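Kirnen Word List, read me first

Kirnen is a list of 3,178 dialect words from the villages near Skultitz. I collected it together with Hae-won Bae, mostly from letters and old shop books. It is made for people who write dictionaries or spelling checkers, but everybody is welcome to use it.

The list is one text file, with one word on each line. After the word come the standard form, the meaning in English and the village. The fields are separated by tabs. Please open the file as UTF-8, otherwise the long vowels will be damaged.

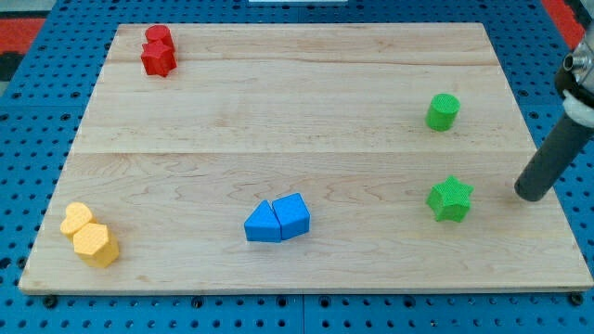 For 826 of the words we have also a note about pronunciation. The notes were written by Védís Bjarnason and they follow her own system, which is explained in the file sounds.txt. Where two villages say a word differently, both forms are given and the older one stands first.

Known problems

The plural forms are not complete. Words for weather and for farm tools are well covered, words for feelings are not. Six entries have no village, as the letters were not signed. The spelling of double consonants changes between the sources and we did not correct it.

Changes

Version 4, 2022-02-19: new entries from the Summont letters, and wrong tabs removed.

Corrections can be sent to In-ho Um. Please write the line number and your source.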